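24 March 2020

Second evening on the sourdough notes. I want the rye schedule fixed in writing before August, when the kitchen gets too warm for any of the present timings to hold.

Starter fed at 6:40 with equal weights of whole rye and water. Kitchen at 18 degrees, measured on the shelf above the sink and again on the counter next to the bread box. The two readings agreed, so the shelf thermometer is no longer suspect. The rise was slower than in the previous batch. I put this down to the flour, which came from a new sack from Durnow and is ground coarser than the old one. It takes up more water and the paste stands stiffer in the jar. I did not correct for it today, as changing the water and the flour together would tell me nothing.

Main dough mixed at 1:15. Total weight 2093 grams, divided into two loaves and a small remainder. Salt was added late, by oversight, after the first rest. The dough tightened at once and was unpleasant to fold. I gave it 3 folds at half-hour intervals and left it alone after that. The surface had small blisters by five o'clock and the edge had pulled slightly away from the bowl.

Divided the afternoon between the dough and the work table. Yellow, red and green push buttons in the blue tray, the small electrical parts in the red one, gray felt underneath. An hour on that, then back to the kitchen for the shaping.

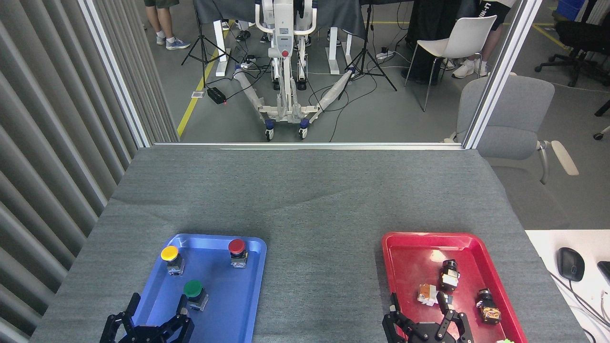
Viorica Lazarević wrote back in the evening that I am proofing by the clock again and should stop it. Her view is that with coarse rye the time on paper means very little, and that I ought to mark the side of a straight glass, put a spoonful of dough in it, and bake when it has gained half its height. She also thinks the late salt did no harm and that the tight dough was simply underwatered.

She may be right on the water. I have a straight glass and will try the mark on the next batch. I am keeping the clock times in the notes all the same, in a separate column, so the two can be compared.

First loaf went into the oven at 6:05, lid on for the first part of the bake. Weight out of the oven 836 grams. The crust is darker on the left, same as last time, which points to the oven and has no connection with the shaping. The second loaf went in straight after, turned halfway through, and came out even. So: turn at the halfway point from now on.

Crumb to be checked tomorrow. Rye cut on the same day smears on the knife and the result cannot be judged. The remainder of the dough was baked as a flat cake in the small pan and eaten with butter. Sour, slightly gummy in the center, good edges.

To do: buy coarse salt, scrub the proofing cloth, ask Oona Lappalainen for the hydration figure she uses with Durnow flour.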